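The report ran to 82 pages, and the part Hodeo had paid for was on page 10. It was a table with two rows. The first row said that the policy, trained on renders with plain overhead light, picked the red part 200 times out of 200. The second row said that the same policy, with the same weights, on the same stone texture, picked it far less often when the lights were moved.

The analyst had been told to explain the second row by the end of December 2024. She had a desk at Niltton, a login to the renderer, and the log files. She started with the log files.

Each failed episode ended in the same way. The gripper descended at the programmed speed, closed, and recorded a width of zero. The controller treated a width of zero as a completed grasp with a very thin object. It then carried nothing to the bin and opened above it. The report counted these correctly as failures. The controller did not, and the next episode began from the assumption that the bin was filling.

She plotted the closing positions on a plan of the work surface. If the camera calibration had been wrong, the points would have been offset from the red part by a constant amount. If the policy had been guessing, they would have been spread over the surface. They fell in a handful of tight clusters, and the clusters moved from one lighting condition to the next.

She loaded the lighting file for the worst condition and stepped through it at the slowest rate the viewer allowed. 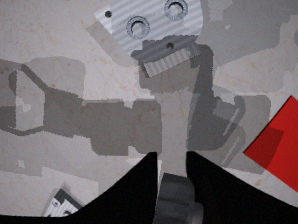 Tridton, who had written the renderer, listed shadow resolution as a setting with four levels. The training set had been made at the lowest level to save time. At that level the edge of a shadow was a staircase, and each step of the staircase was a corner. The policy had learned that corners were where parts were. Under one overhead light the only strong corners had belonged to parts, so this had been a sound thing to learn.

She wrote that down and then tested it. She removed every part from the surface and kept the shadows, which the renderer permitted. She ran 1,016 episodes. The policy had an output for "no target" and had been trained to use it. It did not use it once. It reached for the shadow of its own arm, and when the arm moved, the shadow moved, and it corrected its course and reached again. Some episodes lasted until the time limit. The trace of the gripper in those was a slow curve, always bending the same way.

The fix took an afternoon. She raised the shadow setting, drew the light positions at random, and added empty surfaces to the training set. The new policy was trained over a weekend on the Dobson machines. On Monday it picked the red part 200 times out of 200 under both conditions, and on the empty surface it reported no target and stayed where it was.

She added a third row to the table and a paragraph on method. Hodeo asked for the paragraph to be shortened, and she shortened it.

The old weights were to be deleted under the retention policy in May. Before then she opened them again, outside the test plan, with the surface empty and one light set low to the side. The arm went out over the stone and its shadow went out ahead of it. She let the episode run to the time limit -- the log gave the closing width as zero -- and saved the trace to her own directory, where the retention policy did not apply.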